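Tuesday, late

Back from Stavham by half past six, and the rain had set in properly by the time I got the door open, so I gave up on the garden and made a pot of tea instead. I do love a wet evening in May when there's a good excuse to stay in! My mind kept wandering back to the bricks (I've had them on the brain all week, if I'm truthful) and to sorting them by colour, which I find as soothing as knitting. The tin I bought at Ukholm had 266 in it, all jumbled together, and I'd happily have gone on to a second one.

Bricks on the table, and pens in their pink pot.

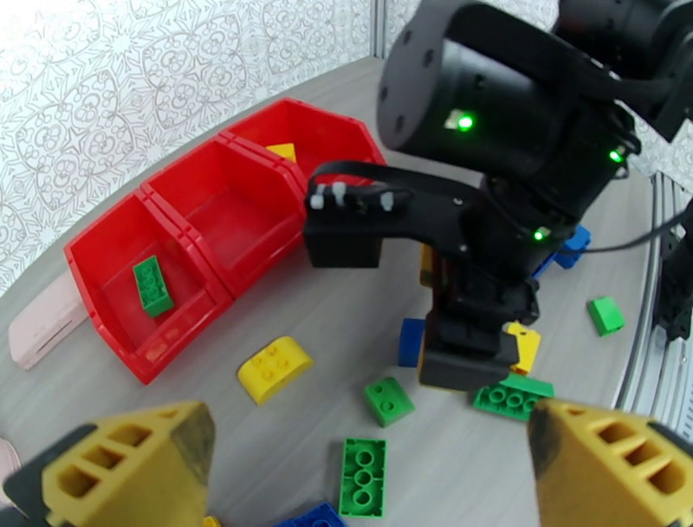
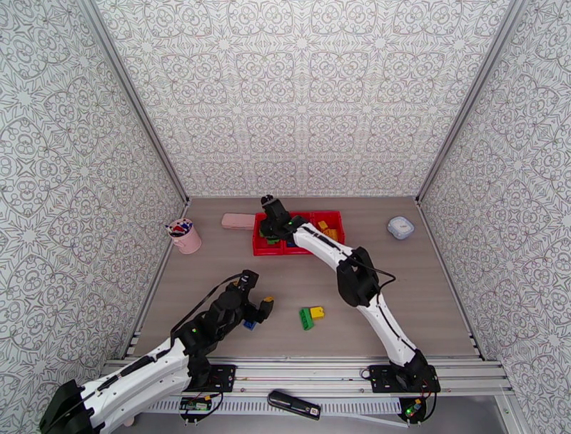

I must look out a few more trays before the weekend, and the shop at Trarkstead may have some, though it's 16 miles and the bus is slow. Supper was soup again, with the end of the loaf. Bed now, I think, and a chapter if I can keep my eyes open.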